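# When your simulated gripper won't let go: tracking down a stuck finger

My arm had been picking things up in the simulator quite happily until I swapped the block for a new one, and then the fingers closed and simply never opened again. No error, no warning, just a gripper ignoring me — very annoying.
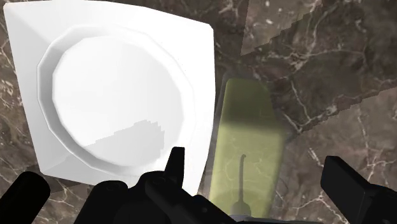
So I set up a small test and started again from the log. I use the Punura controller with the Mindport bridge, but the steps should carry over.

1. **Pause the run and read the finger commands.** Mine said "open" for 860 steps in a row, so the message was getting out fine.
2. **Look at the contact forces.** They were huge! The solver thought the fingers were jammed inside the block.
3. **Check the collision shape, separately from the one you see.** I'd scaled the visible mesh and forgotten the hidden one, so it was 2 times too wide.
4. **Fix the scale and reload everything.** A plain reset keeps the old shape (Ratih Saragih had to tell me this, after I'd wasted an evening).
5. **Put a cap on the grip force.** I set 100 in the config and left it there.

Don't skip the last one if you're moving to a real arm. Si-woo Cha tried my old settings on the bench in December and had to hit the stop button.

If yours still sticks after step 4, delete the cached meshes and load it again.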